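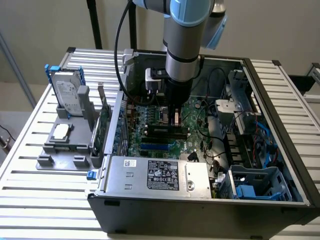 I want to pick up the question of what to do with the old desktops before the February meeting, as I won't be there on Tuesday. The short version is that I think we should keep using the towers for the parish register transcriptions and put off buying anything new. They do the job. With a tower you lay the case on its side, open it up, and the memory slots are right there in a row on the motherboard, which can't be said for the thin laptops Kedir was offered. Adding memory is a small job and costs us very little. The money is better spent on scanning.

On Monday night Mafalda Cunha wrote:

> Hi all,
>
> I've finished going through the Seixas baptism book. There are 1,386 entries
> once the duplicates are taken out. The bad news is that the index program
> gets very slow past the first few hundred, and twice it closed on me while
> I was saving. I lost one evening's work.
>
> Is this my machine or is everyone seeing it? Also, do we have a rule yet on
> how to write the godparents' names? I have been copying them exactly as
> spelled, but Joaquim's pages use the modern spelling and the two sets don't
> sort together.
>
> Mafalda

Mafalda, it's partly the machine. Yours is one of the two that never got more memory, and the index program loads the whole book at once. Until somebody can look at it, split the book by decade and save each part as its own file. I did that with the Endale marriages and had no trouble. They can be joined again later with the merge command under Tools. Make a copy of the files before you merge, as it doesn't ask before it writes over the old one.

On the spellings, we did agree on a rule last year but it never made it to the guide. It goes like this:

- First column: the name exactly as the priest wrote it, including abbreviations.
- Second column: the modern form, for sorting.
- If you can't read it, put what you can and a question mark. Please don't guess from the family's other entries.

Joaquim's pages only have the second column filled in. He says he can go back and add the first one for the 12 pages he has done so far. Nobody needs to redo anything else.

Two other matters. The Lundovska microfilm is due back on the 15th and reel 11 is still out. If you have it, please write to me off list. And Sum-yee Liao has asked whether burial records should include the cause of death where one is given. I'd say yes, in the notes field, in the original language. Translations can come later, when we have someone who can read the older hand properly.

I'll send the corrected guide once Kedir has read it over.

Inês Carrilho

Filed under: Transcription projects, Equipment, List archive

3 comments

Joaquim Louro
I've started on the first column. The abbreviations for Maria are all over the place, so expect at least four versions.

Sum-yee Liao
Thanks, notes field is fine with me. Does that go for stillbirths too, or do those stay on the separate sheet?

Kedir Woldemariam
Separate sheet for now. I have read the guide up to the section on dates and will finish it tonight. I also have reel 11, sorry.

Recent messages
Idurgate churchyard survey: missing rows
Reading Latin month names
Backup copies of the Endale marriages
Who has the key to the reading room?
Microfilm loans, new form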